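Radico Bench Cell Practice Pack
Simulated and physical tabletop arm cells: layout rules, acceptance checks and record templates

Product type: documentation and configuration pack
Applies to: single-arm tabletop cells with a two-finger gripper, fixed base, no mobile platform
Current issue: 2
Replaces: issue 1 and the separate Premesari layout note
Supplied as: rule book, cell file set, check sheets, change log template

Overview

The Practice Pack sets out how a bench cell is drawn up, checked and released for use, first in simulation and then on the floor. It is meant for labs and small production groups that run short pick-and-place tasks on a table and need the simulated cell and the real one to agree closely enough that results from one can be used to plan work on the other.

The pack does not replace a risk assessment. It does not certify a cell against any national or international safety standard. The buyer remains responsible for finding out which standards and laws apply at the place of use and for meeting them. Rules in the pack are house rules, written by Radico and used at the Drurcombe site before release. Where a house rule and a legal requirement differ, the legal requirement governs.

Terms

"Cell" means the arm, the table, everything on the table, and the floor area marked out for the cell. "Room" means everything else a person standing at the cell could see or reach. "Task object" means an item the arm is expected to touch. "Set dressing" means an item in the simulated room that the arm is never expected to touch. "Shall" marks a rule that is checked at release. "Should" marks a recommendation that may be dropped with a written note.

Layout rules

1.1 The arm base shall be fixed to the table. Clamps that can be released without a tool are not accepted for release.

1.2 Task objects shall lie inside the working area declared in the cell file. An object that can roll shall be tested at the edge of the area as well as at the center.

1.3 The start pose shall hold the gripper clear of every task object and of the tabletop. The start pose is recorded in joint values. A start pose given only as a gripper position is returned for correction, as most arms can reach one position in more than one way.

1.4 The gripper shall be empty at the start of a run unless the task file states otherwise.

1.5 Small task objects should differ in color from the surface under them. Where the task calls for objects of similar color, the task file shall say so.

1.6 Cables on a physical cell shall be routed behind or under the table and secured at both ends. Cables may be left out of the simulated cell if the change log says they were.

1.7 Carts, shelving and other movable furniture shall stand outside the arm's full reach, measured with the gripper fitted. Reach figures from a data sheet often stop at the wrist flange and shall not be used without adding the gripper length.

1.8 Floor mats at the operator side shall lie flat and shall not overlap a table foot in a way that lets the table rock. If a foot must rest on a mat, the table is leveled with the mat in place and the level is rechecked at each release.

Room rules for simulation

Groups often model the table with care and leave the rest of the room blank. Camera-based policies trained in such a cell tend to do poorly once ordinary furniture comes into view. Section 2 of the rule book therefore treats the room as part of the file set and puts it under the same change control as the arm.

2.1 The simulated room shall have walls, a floor and at least one light source with a declared position. Ambient light alone is not accepted.

2.2 Shadows shall be switched on for release runs. They may be switched off for debugging, and runs made that way shall be labeled.

2.3 Set dressing shall be listed by name in the room file. Items such as a monitor, a mug or a wall clock are accepted as set dressing. Each has a fixed pose unless the variation sheet allows it to move.

2.4 Set dressing shall carry collision geometry if any part of it lies inside the arm's full reach. Outside that reach, a visual mesh alone is enough.

2.5 Text on set dressing should be avoided. Plain notes and unmarked bins are preferred, so that no run depends on a label that will be different in the physical room.

2.6 Textures on floor and walls may be varied between runs within the limits on the variation sheet. The tabletop texture shall not be varied unless the task file permits it.

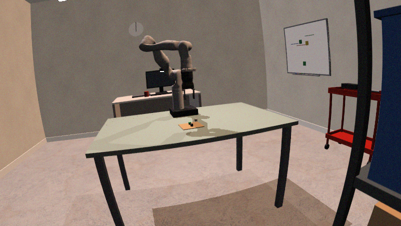 Technical text: Ayantu Beyene | Rule review: Joni Partanen | Issue 2, January

The standard block task in the file set uses three small blocks and a thin, flat board. Two of the blocks start on the board and the third starts on the tabletop behind it, nearer the arm base. The third position is deliberate. Motion close to the base forces the elbow to fold, and faults in joint limits show up there before they show up at mid-reach.

The blocks are small relative to the finger gap. This is also deliberate. With a large block, a poor grasp estimate can still succeed. With a small block, an error in the wrist pose shows in the result. Groups that need a more forgiving first task can scale the blocks up by a factor of 2 in the task file. Results obtained with scaled blocks shall be reported separately.

Acceptance checks

The full check sheet has 163 lines. Of these, 18 are hold points: work stops at a hold point until a second person has signed it. The person who wrote the cell file may not sign a hold point on that cell.

3.1 Geometry. Table height, base position and board position are measured on the physical cell and compared with the file. The tolerance is stated in the cell file. If no tolerance is stated, the check fails.

3.2 Joint limits. Each joint is driven slowly to both soft limits, one joint at a time, with the gripper empty. The soft limit shall trip before the hard stop on every joint.

3.3 Gripper. The fingers are opened and closed through full travel. They shall stay parallel within the tolerance in the gripper file. Worn finger pads are replaced before the check, and the replacement is entered in the log.

3.4 Stop function. The stop is pressed during a slow move and again during a move at the task speed. Stopping distance is recorded in both cases. In simulation, the same two stops are commanded and the modeled distance is recorded beside the measured one.

3.5 Restart. After a stop, releasing the button shall not start motion. A separate action is required. This is a hold point.

3.6 Repeat run. The task is run with no changes to the scene file, and the object start poses are compared with the file after each reset. Drift in the reset is a common cause of results that cannot be reproduced.

3.7 View check. An image from the declared camera pose is saved with the release record, once from the simulated cell and once from the physical cell. The two are compared for object placement, light direction and items missing from either one. They do not need to match in texture.

Change control

Any change to the arm, gripper, table, board, blocks, camera pose or light position opens a new entry in the change log. A change to set dressing opens an entry if the item is inside the camera view. Moving a desk that the camera cannot see does not.

Minor changes may be grouped under one entry if they are made in the same session by the same person. Changes to soft limits, task speed or the stop circuit are never grouped.

A released cell that has been opened for change is marked "not released" until the affected checks have been repeated. The pack includes a table that links each type of change to the check lines it affects. Where the table gives no guidance, Section 3 is repeated in full.

Roles

Cell owner: keeps the cell file and the change log. One per cell.
Checker: signs hold points. Shall not be the cell owner.
Operator: runs the task. May stop the cell at any time without giving a reason and is not required to obtain permission to do so.

At the Drurcombe site the cell owner for the reference cell is Manju Katiyar and the checker is Trilok Vishwakarma. Buyers fill in their own names on sheet A before first use.

File formats and compatibility

Cell, room and task files are plain text and can be edited without special software. Meshes are supplied in visual and collision versions, kept in separate folders. The Bedoya importer, sold separately, converts the file set for simulators that need a single scene file. Converted files are treated as copies. Edits made to a converted file are not carried back and shall not be released.

Issue 1 cell files can be read by the issue 2 sheets, with two exceptions: camera pose is now required, and light position has moved from the task file to the room file. Files lacking either entry are rejected at the first check line.

Not included

Arm, gripper, table and controller hardware. Simulator license. Guarding or light curtains. On-site risk assessment. Operator training.

Ordering

Order by site. One site license covers all bench cells at a single street address and includes corrections to the current issue. A new issue is a separate purchase. State the arm model and gripper model when ordering so that the correct gripper file can be supplied. If the gripper is custom made, send finger length, full travel and pad thickness with the order.

Questions on the rule text should quote the rule number. Requests for a change to a rule are collected by Leena Heinonen and reviewed before each new issue.

Contact Radico Documentation | © Radico. All rights reserved. | Back to top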